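# Programa Conau de control de transferencias de armas ligeras: informe de avance, julio 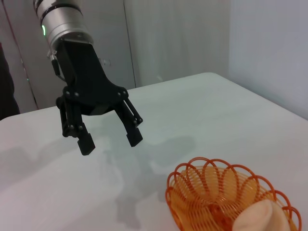

El trabajo del semestre se ha centrado en dos líneas: la marcación y el registro de existencias en los depósitos acogidos al programa, y la revisión de los certificados de usuario final que acompañan a cada exportación. La primera va según lo previsto. La segunda lleva retraso y se explica más adelante.

## Marcación y registro

Al cierre del periodo se habían marcado 2000 armas en el depósito de Flaltavine, todas ellas fusiles y pistolas retirados del servicio y pendientes de destrucción o traspaso. El número de serie, el año de importación y el código del depósito quedan grabados en el armazón y se copian en el registro central el mismo día. Hubo 145 piezas con numeración ilegible o repetida. Se les asignó un número nuevo y se guardó ficha aparte de cada una, según el procedimiento acordado con el ministerio.

En Unano el recuento empezó más tarde de lo planeado. El depósito cambió de mando en primavera y hubo que renovar los permisos de acceso. Crescencio Sarmiento, responsable de campo, ya tiene el suyo y el equipo entra de lunes a jueves. Faltan por revisar dos de las cinco naves.

El registro central sigue funcionando con la base de datos antigua. La migración está probada con datos de Flaltavine, pero preferimos no pasarla a producción hasta terminar el recuento de Unano.

## Certificados de usuario final

El plan preveía revisar 300 certificados de los dos últimos ejercicios. El equipo de Ulla Harju ha completado la primera lectura de todos, pero la verificación con el país importador solo está cerrada en una parte. El motivo principal es la falta de respuesta de las embajadas. Enviamos una segunda ronda de cartas y la mayoría sigue sin contestar.

De los expedientes revisados, 20 presentan alguna anomalía. Casi todas son formales: firmas sin cargo, fechas anteriores a la solicitud, cláusula de no reexportación ausente o en una versión derogada. En tres casos el destinatario declarado no coincide con el que figura en el conocimiento de embarque. Esos tres se han trasladado a la autoridad de licencias y no se detallan en este informe.

Myung-ja Nam ha preparado un modelo único de certificado en tres idiomas. La autoridad de licencias lo tiene en consulta y ha pedido cambios en el apartado de visitas posteriores a la entrega, porque considera que la redacción obliga al importador a más de lo que permite el convenio bilateral. Hay una versión corregida sobre la mesa.

## Formación

Se impartieron dos cursos para personal de aduanas, uno en la capital y otro en Flaltavine. El segundo quedó corto de plazas. Los asistentes pidieron más tiempo para la parte de componentes y piezas sueltas, que es donde encuentran más dudas al clasificar la mercancía. El material se está ampliando en ese sentido y Niskanen, que lleva la logística de los cursos, ha reservado sala para una tercera edición en otoño.

## Presupuesto

El gasto está por debajo de lo previsto en viajes y por encima en traducción. Solicitamos traspasar el sobrante de la partida de viajes a la de traducción, sin cambio en el total. La compra de la segunda grabadora para Unano se ha aplazado al trimestre próximo; la actual da servicio suficiente mientras no se abran las naves pendientes.

## Dificultades

- Respuesta lenta o nula de las embajadas a las consultas de verificación.
- Permisos de acceso a Unano, ya resueltos para el equipo actual pero no para los sustitutos.
- Una baja en el equipo de revisión, sin cubrir.

## Próximo periodo

1. Terminar el recuento de Unano y cerrar el inventario conjunto de los dos depósitos.
2. Pasar el registro central a la base de datos nueva.
3. Acordar el texto definitivo del certificado con la autoridad de licencias.
4. Cubrir la plaza vacante. Seija Tikkanen tiene ya las candidaturas y hará las entrevistas.
5. Celebrar el tercer curso de aduanas.

Pedimos al financiador que confirme el traspaso entre partidas antes de que se encargue la próxima tanda de traducciones. Las tablas de gasto y la relación de expedientes se remiten por separado.

Tuulikki Lindqvist
Coordinación del programa Conau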